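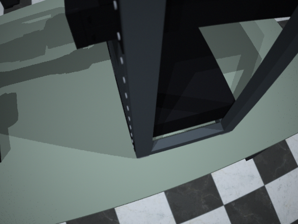

How to build a deep closet shelf that doesn't sag

A closet shelf is my favorite weekend project, and I will happily talk anybody into one! You need very little lumber and hardly any tools, and you get to use the thing every single day. This is the way I've built them ever since my first one bowed like a hammock under a box of winter coats.

What you need

One board for the shelf, cut a hair shorter than the back wall. One-by-two strips for the cleats. A strip of one-by-three for the front edge. Wood screws, wood glue, a level, a stud finder, a pencil, and sandpaper (start with whatever you have and finish with something fine). I bought my screws at Boiko, the little hardware place in Prernton, where they still sell them by the scoop.

Measure the closet in three places

Closets are almost never square. Measure the width at the back wall, then in the middle, then at the front of where the shelf will sit. Write all three down. My last closet was half an inch wider at the front – plenty to leave an ugly gap if I'd trusted one number. 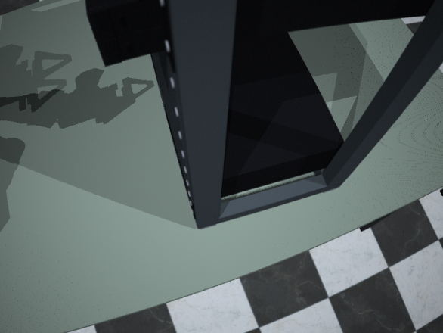 Page last changed: Oct 30, 2025

Put up the cleats

Draw a level line along the back wall and carry it around both sides. Find the studs and mark them just above the line. Hold the back cleat with its top edge on the line, drill pilot holes, and screw it into every stud you found. Side cleats go up next. If a side wall has only one stud where you need it, use a good hollow-wall anchor for the other end.

Stiffen the front

Now the fun part! Glue the one-by-three on edge along the front of the shelf, flush with the top, and screw it from behind every 8 inches. It's amazing how much stiffer the board gets. Wipe off the squeezed-out glue while it's soft and leave the shelf overnight.

Set it in place

Tip one end up, slide the other down onto its cleat, and ease the whole thing level. If it binds, sand the tight corner a little and try again – don't hammer it. Two screws down into each side cleat will hold it still. I like to paint before this step and touch up afterward.

Comments (3)

Orka: Did mine in August with the front strip and it's rock solid. Can I skip the glue next time and take it apart when I move?

Prasanna Dissanayake: You can, Orka, just put the screws closer together. It'll flex a bit more but it'll hold coats fine.

Skavby: Measuring in three places saved me. My back wall was way off!

Contact | Copyright Prasanna Dissanayake | Back to top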